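Latrice Holloway
@latriceholloway
Oct 12, 2020

1/ I've finished going through the parish allotment records for Pikthorpe, which I started in the spring. A few people asked what was in them, so I'll put the main points in one thread.

2/ The earliest book is a rent ledger. It has 100 pages and only the first 63 are filled in. The handwriting changes twice. The second clerk abbreviates everything, so "pd hf" is paid half, and it took me a week to work out that "c/o gate" meant the rent was collected at the gate.

3/ There were 14 plots to begin with, all on the slope behind the chapel. The soil was poor and the tenants said so often. One letter asks for a reduction on the grounds that plot 9 "grows stones better than any other crop". The reduction was refused.

4/ Water was the main argument for years. The only pump was at the bottom of the hill. Tenants at the top wanted a second one and tenants at the bottom didn't want to pay for it. The second pump was put in eventually – at the bottom, next to the first.

5/ The largest entry is for fencing, 631 yards of it, bought from a firm called Sturker. I haven't found out anything else about them. If your family had dealings with Sturker I'd like to hear from you.

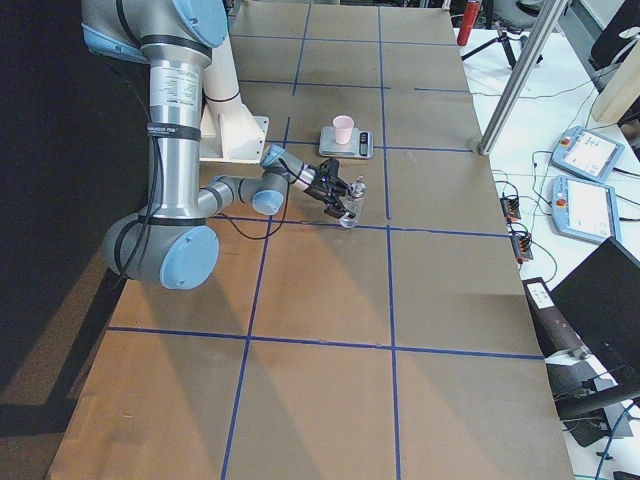 6/ Were tenants allowed to sell what they grew?

Only surplus, and only inside the parish. The rule was written into the tenancy in the second book. It was broken by most people, judging by the number of warnings sent out each November.

7/ The crops are what you'd expect. Potatoes, onions, cabbages, broad beans. Leeks turn up later. One tenant, a Mr Vasiliu, grew peppers under old window glass and was asked to take the glass down. He wrote back twice and kept the glass.

8/ Hens were banned, then allowed, then banned again. Pigs were never allowed. There is still a bill for mending a fence "damaged by pig".

9/ Tanveer Arain has been typing up the letters while I do the ledgers. He's got further than I have. Between us we have 3,916 separate entries in the spreadsheet, with names, plot numbers and dates where there are any.

10/ Some of the dates are wrong. The clerk carried on writing the old year well into spring, and two pages were bound in upside down. I've marked the ones I'm unsure of in yellow and left them alone.

11/ The plan of the site is missing. It's mentioned three times, the last time as "lent to the surveyor". I've asked at the county record office and they don't have it.

12/ Next I'm doing the minute books, which are longer and much harder to read. If you had a grandparent on the Pikthorpe plots, send me the surname and I'll look it up. Replies may be slow – I only do this in the evenings.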